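Teach It by Hand First

March 28, 2021

Most shops that buy a small robot arm now get two ways to teach it. You can take hold of the arm and push it through the job while it records, or you can sit at a screen with a controller in your hand and drive it from there, often in a simulator before the real arm is even bolted down. The people who sell these systems tend to push the second way. I think most beginners should start with the first, and I think the simulator should come later than it usually does.

I run training for a company called Prarkgate. We set up arms for small manufacturers, mostly for picking, placing and light assembly. Last November we took on a job we called Dollside, which meant teaching an arm to pick up small molded parts and set them into trays. The customer wanted 300 good demonstrations. We had 11 operators to train, and none of them had worked with a robot before.

We split the work. One group learned by hand guiding and the other learned by remote control, using a simulator called Clevex with a view from the wrist, looking out past the fingers. After the first 50 demonstrations from each group, we sat down and went through the recordings one at a time.

The hand-guided recordings were not pretty. People leaned on the arm. They stopped to change their grip and the arm stopped with them. In a lot of the recordings you can tell where somebody moved their feet. But the approach to the part was nearly always sensible. The operators came in from above, slowed down near the tray and closed the fingers where a person would pinch the part.

The remote recordings were smoother and worse. The arm glided along and then hung in the air for long stretches while the operator tried to work out how high it was. Then it dropped too fast or closed too early. A few people learned to touch the table on purpose to find out where it was. It is a reasonable trick, but it ended up in the recordings, and a robot trained on those recordings will learn to touch the table too.

The reason is not hard to find. When you hold the arm you know where the table is without looking. Your shoulder and your wrist tell you. When you drive it from a screen, you have only the view, and a wrist view of a plain surface tells you very little about distance.

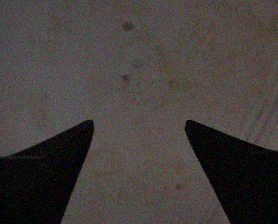 Experienced people forget how little that is to go on. Two dark fingers and a gray surface are enough for somebody who has done this for years, who glances at a few faint spots and watches how they grow or slide as the arm comes down. A new operator has no such habit. They stare at the gap between the fingertips and wait for something to tell them they are close. With no part in view there is nothing of a known size to compare against.

The usual answer is to add help to the screen. You can put in a second view from the side, draw a height number in the corner, or draw a line down from the fingers to the table. I have used all of these and I would not take them away from anybody. They do have a cost. The operator starts to drive by the number and stops looking at the work. If the robot you are training gets only the wrist view, your operator is making choices from information the robot will never have. The recording then shows the arm slowing down at a point where nothing in the robot's own view explains why.

Hand guiding has the same problem, and I should be fair about that. A person holding the arm is using their own eyes, standing off to one side, and the robot does not have those either. There is also the trouble of hands and sleeves getting into the camera view, which means some recordings have to be thrown out. And you cannot hand guide an arm that is too heavy to push or one that works behind a fence. For those jobs remote control is what there is.

My argument is about order. Put a new operator on the real arm for 2 days. Let them push it down to the table many times, with a part and without one. While they do it, have the wrist view running on a monitor in front of them, and ask them to look at it. They will start to connect what they feel with what the view looks like at each height. Then move them to the simulator. In our second round on Dollside we did it in that order, and the long pauses in the air got shorter for almost everyone. The table touching mostly went away.

I don't claim this proves much. It was one job with one kind of part, and the second round had the benefit of whatever we learned in the first. The integrator we worked with, Shehu, thinks the improvement came from extra practice and would have shown up anyway. They may be partly right. They start every trainee in the simulator because a mistake there breaks nothing, and I can't argue with that part. We bent a finger in the first week.

Still, the money saved on a bent finger is small next to the cost of recording a few hundred demonstrations and then having to record them again. Customers ask how many demonstrations they need, and they seldom ask who is giving them or what that person could see and feel at the time. I would like that to be the first thing in the quote, ahead of the arm and ahead of the software. On our next job it will be, with the two days on the real arm listed as their own line.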